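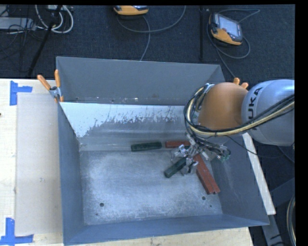 ## "A bin must be a little ugly"

Ustyna Semeniuk has worked with sorting bins at Sitby for 13 years, and she speaks of them with patience. I met her on a Monday in February.

The big grey one, she told me, is her favourite colour of all the metal ones. "People ask me why we don't repaint the back slope. The coating is worn down to bare metal there, yes. But a block slides the same on it."

The high sloping sides are important for her. "With straight walls, the blocks stay standing in the corner. I prefer that they lie down on the floor."

And the blocks, why red and green? She laughed. "Zurkon had these two colours in the catalogue. I wanted yellow."

She would keep the scratches also. "In a new bin everything shines and I get a headache by lunch."

Her next order is for two more bins, in the same grey.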